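Fesach cubby desk, light wood finish: review after one summer

I bought the Fesach desk in June to fill an alcove in the spare bedroom. It is a desk set into its own cubby, with a side panel on the left and right and two shelves overhead. I wanted something closed in at the sides so papers would stop sliding onto the floor.

Assembly took 4 hours with my neighbor Omar Mansour helping. The side panels are heavy and need a second person. The instructions are drawings only, and step 9 shows the lower shelf upside down — check the pre-drilled holes before you tighten anything. One cam lock was missing. The store sent a replacement in three days and didn't charge for it.

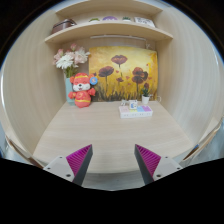
Desktop with the flowers and plush kept at the back.

The finish is pale and matches well between the top and the sides. The grain runs up and down on the panels and mostly side to side on the desktop. A damp cloth takes off pencil and coffee rings. Ballpoint needs more rubbing.

There is enough depth to leave a few things along the back and still write in front of them. Measure first if you like tall bouquets, as the lower shelf limits the height. My monitor would not fit under it, so I use a laptop.

My main complaint is cable access. There is no opening in the back, and I ended up drilling one with a 40 mm hole saw. I'd also like a drawer, even a shallow one.

It has stayed steady and the shelves have held paperbacks. Four stars out of five.

Zane Adomaitis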